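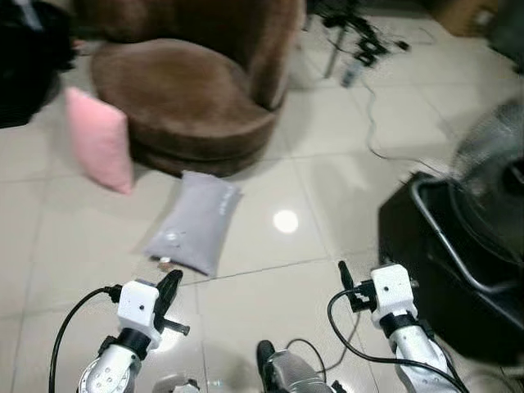 4.2 Vorführung am Tag der offenen Tür, Wuliritz

Ein Samstag im Januar, Beginn 10 Uhr. Gezeigt wurde nur die Aufräumaufgabe: Kissen vom Boden aufnehmen, auf den Sessel legen, Arme zurück in Ruhestellung. Keine Sprachsteuerung, keine zweite Station. Das Modell war dasselbe wie in 4.1 (Silus, trainiert auf 2000 teleoperierten Episoden), Gewichte unverändert. Nachtrainiert wurde vor Ort nicht, obwohl Bolport das angeboten hatte.

Der Vergleich mit dem Labor ist nur eingeschränkt möglich. Anderer Boden (helle Fliesen, glänzend), anderes Licht, anderer Sessel. Im Labor stand ein Zweisitzer mit glattem Bezug und gerader Vorderkante. In Wuliritz dagegen ein runder Sessel, brauner weicher Bezug, Sitzkante nach vorn gewölbt. Für die Annäherung der Arme macht das viel aus, siehe 4.4. Kissen: ein rosafarbenes, ein graues. Beide kamen in den Trainingsdaten nicht vor.

Startlagen wurden zwischen den Durchläufen von Hand gelegt, nach Liste, aber ohne Schablone. Die Liste kennt drei Grundformen: flach liegend, gekippt, angelehnt. Besucher durften Lagen vorschlagen. Diese Durchläufe sind in der Tabelle im Anhang mit B gekennzeichnet und gehen in die Auswertung ein, sofern beide Kissen zu Beginn im Blickfeld der Kopfkamera lagen. Andernfalls gestrichen.

Abb. 6: Lage vom Typ „angelehnt“, Kopfkamera. Rosa Kissen auf einer Ecke stehend an der Sesselfront, das graue schräg dahinter, beide Greifer vor dem Sessel.
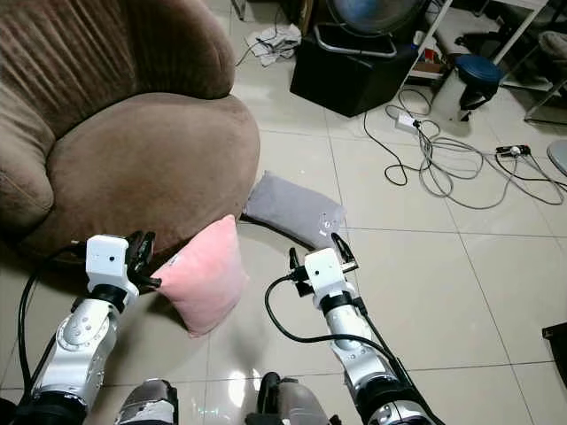
4.3 Ablauf und Protokoll

Insgesamt 66 Durchläufe. Ein Durchlauf gilt als gelungen, wenn beide Kissen auf der Sitzfläche liegen und kein Greifer mehr Stoff hält. Lage auf dem Sitz egal, auch übereinander. Teilerfolg (ein Kissen oben, eines am Boden) wird getrennt gezählt und nicht mit halben Punkten verrechnet, anders als bei Coetzee, wo das üblich ist. Zeitlimit je Durchlauf 2 Minuten, danach Abbruch durch die Bedienperson.

Protokolliert wurden Gelenkwinkel, Greiferöffnung, Kopfkamera, dazu handschriftlich Startlage und Ergebnis. Die handschriftlichen Bögen wurden am selben Abend abgetippt. Bei zwei Bögen war die Startlage nicht lesbar, sie wurde aus dem ersten Kamerabild rekonstruiert.

Abstand zum Publikum: Absperrband, dahinter die Besucher, dazu eine Person am Not-Aus. Fragen wurden nur in den Pausen beantwortet. In den ersten Durchläufen war das noch anders, die Bedienperson redete nebenher und gab zweimal das Startsignal zu früh. Danach Regel geändert.

4.4 Beobachtungen

6 Durchläufe wurden vor Ablauf des Zeitlimits von Hand abgebrochen. Grund in allen Fällen derselbe: ein Arm drückte dauerhaft gegen die Armlehne, die Kraftgrenze sprach aber nicht an. Der weiche Bezug gibt nach, der Kraftanstieg ist flach, die Schwelle aus dem Labor zu hoch. Am Zweisitzer ist das nie aufgefallen.

Beim Aufnehmen zwei Muster. Liegt das Kissen flach, fährt Silus meist mit offenen Fingern dicht über dem Boden an und sucht eine Kante. Bei angelehnten Kissen wird dagegen von der Seite gegriffen, oft zu tief, so dass nur ein Zipfel gefasst wird. Das Kissen hängt dann lang herunter und muss höher gehoben werden, als die Trainingsdaten es hergeben. Genau dort wird die gerundete Sitzkante zum Problem, die Unterkante des Stoffs bleibt vorn am Polster hängen

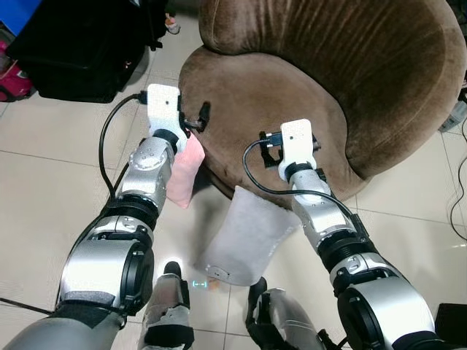

und der Arm korrigiert seitlich statt nach oben. Mit dem zweiten Arm nachzufassen wäre naheliegend. In den Episoden kommt das kaum vor, entsprechend selten macht es das Modell.

Reihenfolge der Kissen: keine klare Vorliebe. Wir hatten vermutet, dass das nähere zuerst genommen wird, das lässt sich aus den Bögen so nicht ablesen. Reflexionen auf den Fliesen wurden vorab als Risiko notiert. Ein Greifversuch auf einen Lichtfleck ist nicht protokoliert, ausgeschlossen ist ein Einfluss damit nicht.

Für die nächste Vorführung: Kraftschwelle je Möbelstück einstellen, Schablone für die Startlagen, Bögen vorgedruckt. Das Nachgreifen mit beiden Armen soll als eigene Teilaufgabe aufgenommen werden, die Episoden dafür fehlen noch. Bolport stellt den runden Sessel dafür im Labor zur verfügung. Auswertung nach Startlagen in 4.5.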